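Week 4 - Sorting and Interlocking Toys
Intro to Play Materials, Tuesday section
K. Srisuk

Quick notes, tidy version to follow. Bring your own bricks if you have them, the Flirkcombe store cupboard only has the one tub.

Last week was balls and rolling things. This week bricks. Why do they stick, and why do small kids find pulling them apart harder than pushing them together?

Main terms
stud - round bump on top
tube - hollow cylinder on the underside
wall - outer side, often with thin ribs on the inside
clutch - how hard one brick grips another

Studs go in between tubes and walls. Everything is a slightly tight fit, so the plastic gives a tiny bit and pushes back. Too tight and a three year old gives up. Too loose and the tower falls over when somebody walks past.

Turn a brick over before you talk about it. Most students draw the top from memory and get it right, then draw the underside and leave out the ribs altogther.
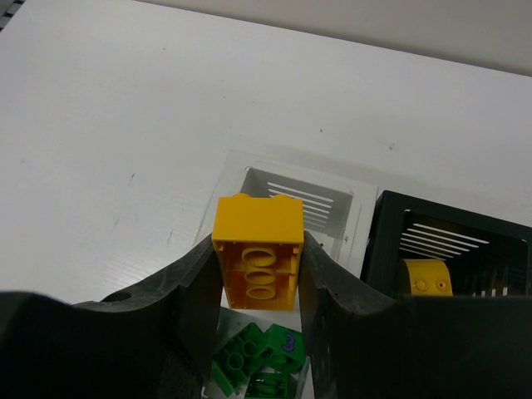 Fig. 1. Underside of a large yellow brick, three tubes in a row. Green bricks below, one marked with a purple 3.

Numbers written on bricks - cheap way to turn a color sort into a number sort. Marker wears off with handling, so go over them again every term. Ruangrit's handout has a stacking version where kids build in counting order. Worth reading, skip the last page.

Sorting order we used in the Rekorik sessions:
by color first
then by size
then by number, if marked
Don't do all of it in one go. 15 minutes is plenty for the under fours.

Trays. Shallow ones with a raised edge work better than deep tubs, the kids can see whats in there and don't tip it all out to find one piece.

For next time
Draw one large brick from underneath, life size, label stud, tube, wall and rib. Then try the pull-apart task with two bricks and with four, write down where the fingers go. One page max. Hand in by the start of class, paper not email.

Reading: Enard, chapter on grip and small hands, first 30 pages.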